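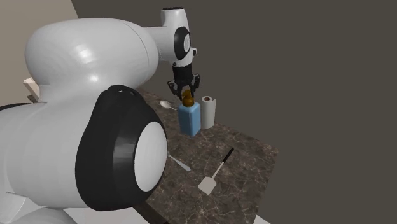 Gripper at the cap of the blue bottle, paper towel roll close behind it.

Jun 28, 2025
By Tassanee Sangkhawat

Fixing a grasp that slips when the arm lifts a capped bottle

Our pick test in the Zosham simulator kept failing on one object. The arm came down over the bottle, the fingers closed on the cap, and the log said the grasp was good. Then the lift started and the bottle stayed on the table. It failed 12 times in a row before I stopped the batch.

The cause was the grasp height. The planner had taken the highest point of the object and put the fingers there. That left them on a small rounded cap with very little to hold.

You need Zosham and write access to the object file. Back up the file first.

1. Open the log for a failed run and find the step where the gripper closes. In mine it was step 363. Note the finger gap at that step.

2. Step forward until the lift begins. If the gap shrinks while the object height stays the same, the fingers are sliding off. If the gap holds and the object still doesn't rise, check the payload setting instead.

3. Open the object file and look at the collision shape. Ours was a single box around bottle and cap together, so the planner treated the cap as if it were as wide as the body. Split it into 2 shapes, one for each.

4. Move the grasp frame down to the upper part of the body. Check that the gripper opens wide enough for it.

5. Check clearance on the side facing the paper towel roll. The two stand close together, and a lower grasp puts a finger near the roll. Turn the wrist until both fingers come down clear.

6. Add a lift check. Raise the arm a short distance, compare the object height with the starting height, and abort if it hasn't changed. Without this the Zumon task script goes on to the place step with nothing in the gripper.

7. Rerun with the same seed that failed. I used 766.

Povilas Grīnberga tried raising the grip force first. That made the cap shoot out sideways, so leave the force alone until the height is right.

Don't copy the new grasp to a real arm until the lift check has passed in simulation, and do the first real run at reduced speed.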